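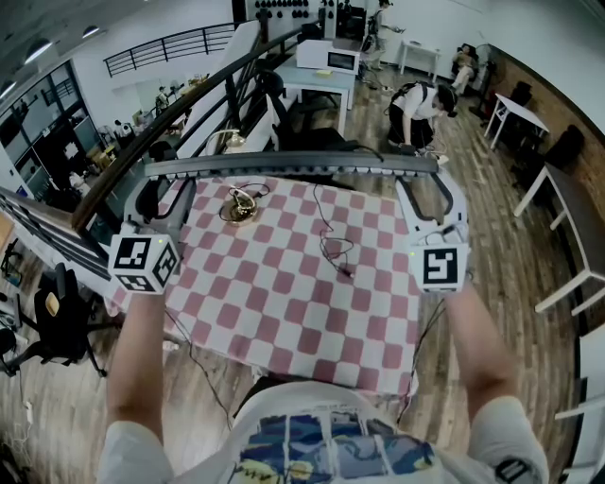

Tharun said there was no way the recommendations on Povelico could be reset, and that anybody who told me different was selling something. He said it over the phone, with his mouth full, at two in the morning.

But I had already done it! I had gone four menus deep, past Playback and Profiles, past a page that was only the word Utberg in gray letters, and found a switch marked Forget Me. So I flipped it. The rows of cop shows blinked out, and the baking contests my sister had left behind went with them, and for one glorious second my home page was as clean as a plate.

Then one movie came up. Just the one. It was called Gandgate, it ran 107 minutes, and it had no poster and no stars.

"Don't press play," Tharun said.

I pressed play, of course. (You would have too.)

It opened on a ferry at night, with an old man reading a newspaper out loud to a dog, and oh, I loved it right away. I loved the dog. I loved the way the man did voices for the weather report. The credits named a director, Abílio Cordeiro, and I paused to look him up and found nothing - no films, no birthday, not even a bad photo.

"Search it on your account," I told Tharun.

I heard him typing. "Nothing," he said. "It wants me to watch a thing about sharks."

"Flip the switch, then."

"I've got 2173 titles in my history. Eleven years of my life are in there. I watched all of Nambiar in that list, the week I had the flu."

"And did you like it?"

He thought about that for so long I could hear his refrigerator. Then there was a click, and a small sound, like somebody stepping into a cold pool.

"Mine's different," he said. "Mine has a train."

"Who directed it?"

"Cordeiro. There's a woman asleep in the dining car, and the waiter keeps setting out more spoons. What is this? This is great!"

So we stayed on the line, him with his train and me with my ferry, telling each other the good parts and shushing each other through the better ones. Near the end my old man folded up his newspaper and walked down the ramp onto the dock, the dog going ahead of him, and I could hear a whistle blowing. It was coming from Tharun's end.

"We're pulling in," he said. "There's water out the window - there's a boat."

"Is there a dog?"

"Hang on," he said. "The doors are opening."

Home | Stories | Archive | Submit | Contact

Copyright 2000 by the author. All rights reserved. Back to top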